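Lista de discussão Automação-Bancada
Imprimir esta mensagem | Enviar por e-mail

De: Urho Halonen
Para: lista
Assunto: Re: Re: regras para célula de chicotes, versão de maio
Data: domingo, 2 de agosto de 2026

Pessoal,

respondendo correndo, entre uma coisa e outra, desculpem o português (moro aqui há anos e ainda erro os artigos). Deixo a mensagem da Cele citada porque metade das perguntas está lá.

> Oi lista,
>
> A gente aqui na Cele vai montar uma bancada com braços para encaixar chicote em placa e estou tentando fechar a folha de boas práticas. Peguei o rascunho que circulou em maio, o da Plavau, e achei bom mas curto demais em três pontos:
>
> 1) bandejas. O texto diz "separar peças por tipo" e para aí. Por tipo de peça ou por etapa? A bandeja do centro conta como estoque?
>
> 2) cabos do próprio robô. Nada sobre laço, folga, fixação. Já perdemos um cabo de sensor que enroscou no cotovelo do braço.
>
> 3) quem pode ficar perto. O rascunho fala em "área livre" sem dizer livre de quê.
>
> Alguém tem uma versão melhor? Nem que seja feia.
>
> Outra: vocês usam a ISO 10218 inteira ou só a análise de risco? Meu chefe acha que para braço pequeno não precisa de nada. Eu acho que precisa.
>
> Abs, equipe Cele

Vamos lá. Por partes e fora de ordem.

Seu chefe está errado. Braço pequeno prende dedo igual. Análise de risco sempre, escrita, com nome de quem assinou. O tamanho do braço entra na análise, não dispensa ela. Norma inteira: ler inteira uma vez, depois cada um marca o que se aplica na sua célula. E ler a edição em vigor, tem muito PDF velho rodando em pasta de rede.

Bandejas. Na Gririco separamos por tipo de peça, ponto. Placa com placa, chicote com chicote, e chicote de modelo diferente em bandeja diferente. A do centro NÃO é estoque. É posto de trabalho: entra uma placa, entram os chicotes daquela placa, sai tudo junto. Se sobrou chicote no centro, para e confere antes da próxima. Parece bobagem, mas a maior parte das nossas não conformidades do trimestre veio dali, chicote de um modelo indo parar na placa do outro.

Cor também ajuda. Estoque numa cor, posto de trabalho noutra ou noutro material, para bater o olho e saber. Papel branco liso no fundo da bandeja do centro, trocado quando sujar. Fundo polido reflete e a visão se perde toda nos conectores pequenos. Atenção que papel comum não protege de ESD, então quem lida com placa sensível vai ter que usar outra coisa. Isso o rascunho de maio não dizia e deveria.
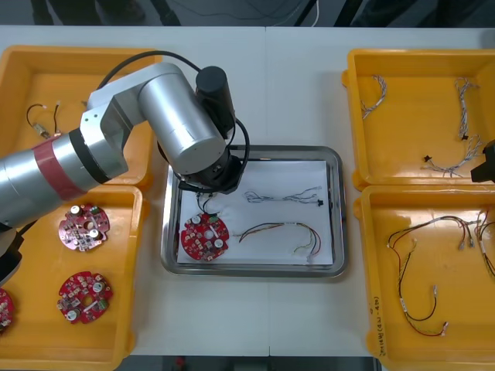 Lista Automação-Bancada, vol. 8, n.º 3, p. 105

Marcação nas bandejas. Escrever à mão na borda pode, desde que alguém leia. Letra miúda de lado não serve pra nada, da distância de quem opera não se lê. Nas bandejas amarelas daí da mesa já pedi para refazer com etiqueta. Etiqueta na borda de frente para o operador, código do chicote em letra grande, data não precisa.

Quantidade na bandeja: pouca. Chicote em cima de chicote enrosca, o braço puxa um e vêm dois. Nós deixamos espaço entre um e outro, e nenhum com a ponta pra fora da borda. Esta última regra todo mundo esquece, inclusive nós. Placa também, deitada e sem encostar na outra, capacitor mais alto é o primeiro que apanha.

Cabos do robô. O que usamos hoje:

- laço largo do cabo por cima da junta, com folga para o curso todo. Testar nos extremos, devagar, com alguém olhando só pro cabo
- fita pra prender pode, mas fita é provisório. Se ficou mais de uma semana vira abraçadeira ou suporte e entra na ficha
- fita vermelha só com significado combinado. Na Clamurov vermelho quer dizer "não mexer", em outro lugar quer dizer só que era a fita que tinha. Escrevam o que quer dizer na casa de vocês
- cabo no chão, nem fino. Canaleta ou por cima

Dois braços na mesma mesa: aqui é onde o rascunho é mais fraco. Definir de quem é cada lado e de quem é o centro. Só um braço por vez na bandeja do meio a não ser que a tarefa peça os dois, e aí isso vai escrito como tarefa à parte com velocidade reduzida. O braço que espera, espera fora da bandeja. Recuado. E parada de emergência derruba os dois, nunca um só.

Área livre. Livre de gente e de coisa. Ninguém em pé junto da mesa sem função com o braço habilitado. Visita fica atrás da faixa. Se dá pra chegar com a mão no braço de onde a pessoa está, ela está dentro. Chão limpo também, peça que caiu se recolhe com o braço parado e não volta pra bandeja: vai pra inspeção. Tivemos 7 registros disso em maio, quase 8 se contar um que ficou na discussão se era peça ou tampinha.

Conferência da ligação na placa. Fio curto e fino não se puxa pra testar. Olhar o conector, conferir posição, e o teste elétrico depois faz o resto. Tinha gente dando puxãozinho "de leve" e o de leve de cada um é diferente. Proibimos.

O que ainda não temos e aceito ajuda: limite de força na garra pra conector pequeno. Cada fabricante de conector dá um número diferente ou não dá nenhum. A Plavau ficou de mandar o que mediu, continuo esperando (cobrança pública, sim).

Mando a folha revisada quando passar a limpo. Quem quiser usar antes usa esta mensagem mesmo, só não pendurem na parede com meus erros de portugues.

Urho Halonen
Gririco

Comentários dos leitores (3)

marcenaria_e_clp: Sobre o papel no fundo, aqui usamos manta dissipativa fosca. Mais cara mas resolve o reflexo e o ESD de uma vez.

Tereza L.: E turno da noite? Quem assina a análise de risco quando muda a tarefa às duas da manhã? No nosso caso a regra é não muda, espera o dia.

equipe Cele: Obrigado Urho, era isso. A parte dos dois braços vai direto pra nossa folha. Dúvida: a faixa da área livre vocês medem com o braço esticado ou só no curso programado?

Mensagens recentes
- Etiqueta em bandeja: tamanho de letra
- Garra e conector pequeno, alguém mediu força?
- Parada de emergência comum a dois braços
- Rascunho da Plavau, versão de maio
- Canaleta de piso ou cabo aéreo

Imprimir | Enviar por e-mail a um colega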